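From the Bench: The Toy Table and a Little Blue Rotary Tool

Friday is bench night again, and I'm happy to say my wrist has forgiven me enough to type this up. For those who missed the last newsletter, I've been trying to get through the toy shelf before the Hollano swap in June. The shelf, if you haven't been in lately, is where people leave the plastic things that are nearly fine. A wheel that sticks, a peg that won't go in its hole, an edge that catches on sweaters. None of it is hard work. It just sits there because everybody (me included) would rather fix a lamp.

Paavo Karppinen started me on this. He dropped off a shoebox of building blocks back in the winter with a note saying "some chewed," and the dog in question had been thorough. I took the worst corners down by hand with a bit of folded sandpaper, and after two evenings of that I went looking for something with a motor in it.
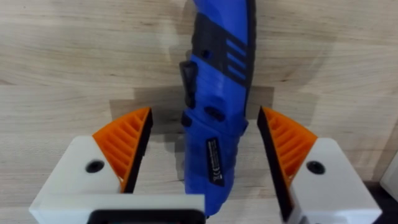 My rule for buying a rotary tool is to hold it before you pay for it. I went through four of them at Huttunen, the secondhand place behind the bus depot, and annoyed the man at the counter quite a bit. What I care about most is where my fingers end up after half an hour. I like a black rubbery grip up on the body, the way this blue one has, and I like a chunky side switch that I can find with a thumb while I'm looking at the work. The little sliding switches drive me up the wall! Do check where the vent slots are too, before you settle into a way of holding it. I used to wrap my whole palm over the slots on my old one and then complain to everyone that it ran hot. Adebayo Wike finally pointed at my hand and didn't say anything, and I've been better about it since.

A few things I've learned about plastic, mostly by ruining it. Go slow. I mean the slowest setting you have, and then lift off before you think you need to. Plastic doesn't turn to dust the way wood does, it goes gummy and wraps itself around the bit, and once that's happened you're picking green crumbs off a sanding drum with a toothpick. Short touches, maybe a second each, and let the piece cool in between. I start with a 134 grit drum I got from a bin at Prulel (odd number, I know, no idea who makes them) and finish by hand with 400 paper and a drop of dish soap. And wear your glasses. Joonas Lappalainen keeps three spare pairs in the drawer under the radio, so there really is no excuse.

Do a test piece first, too. I keep a bag of broken lids and odd bits for this, and if you're at home you can use a yogurt tub. You'll find out very quickly what your tool does when you lean on it.

As for what's been on the table, it's the usual jumble. Baseplates are the thing I get asked about most – people want to know if a rough edge can be cleaned up, and yes, it can, as long as you stay well away from the studs. Sand toys are easier. Scoops mostly want their seams smoothed where the two halves of the mold met, and on the fancy ones with a pattern, like the orange leaf scoop with all its veins, I'd leave the face alone completely and only work the rim. Cups I do by hand. Anything that goes near a mouth gets paper and soap and a long wash afterward. 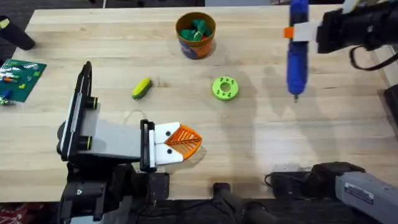

What we still need

Bits, mainly! Small sanding drums, felt tips, any of the little brushes. If you've got a set at home with half the pieces still sealed, bring it in and we'll put your name on the tin. Jouko Kiiskinen has offered to sort them into the Dullar cabinet by shank size, and I'm going to let him.

We could also use orphan pieces – baseplates, rings, spare wheels, the bottom of the toy box. Leave them in the blue crate by the door, please, and not on my stool.

Santeri Kemppainen is running the Friday table while I'm away in June, from half past six until people get hungry. Bring your own cup.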